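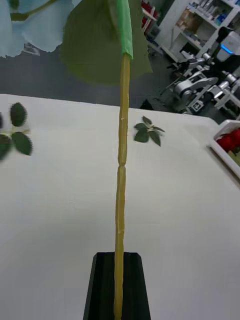
Nilthorpe flower cell: setup and care notes
Maintained by Hayley Oakley. Last checked 29th September.

These notes belong to the Nilthorpe recordings, release 2. They explain how the cell is prepared before a session, so that a person who uses the data can understand why some episodes look different from others. The release has 1322 episodes, and 736 of them use the blue hydrangea.

Hardware

The cell has two arms over one white table. The table is made of two panels. Please check the seam with your finger before you start, because if one panel stands higher, the leaves will catch on it. Each gripper carries its own camera, and one more camera is fixed and looks at the table. We start both arms with the Levon script, which also writes the log. 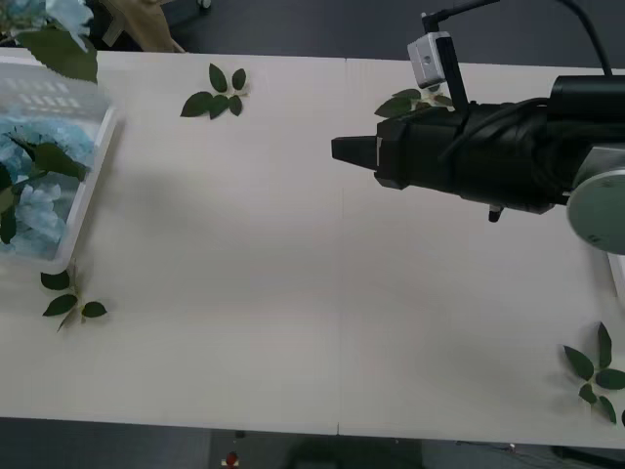
Start the left arm first and wait until its log line says "ready". Then start the right arm. When both start together, the Semaan driver sometimes mixes the two camera names, and the episode must be thrown away.

Cables

Every cable at the wrist needs enough slack for the full turn of the last joint. Turn the joint slowly by jog, in both directions, and watch the loop. It should never become straight. If it does, open the strap, give more cable, and close the strap again, not too tight.
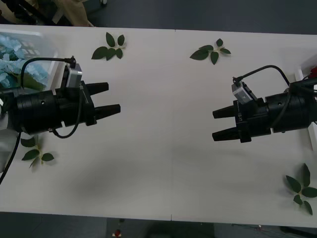 Do I need to calibrate again after I change the fingers?
Only the gripper opening. Run "levon grip-zero" with nothing between the fingers, for each side. The camera calibration stays valid if you did not touch the bracket.

Fingers and stems

Stems are thin and they slide, so the inside of the fingers must be clean. Wipe it with alcohol every 150 episodes. Small pieces of green tape can stay there after many grasps, and then the fingers do not close fully.
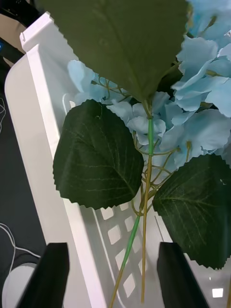

If a stem still slides after cleaning, lower the closing speed before you raise the force. Too much force bends the wire inside our stems, and a bent flower should be taken out of use. Write its number in the file flowers.txt.

Known problems

Some episodes from June have a wrong zero for the right gripper. They are marked "gz" in the index.
The Dollov viewer shows the wrist cameras in the wrong order. The files are correct.

Questions about the log format go to Elias Geagea.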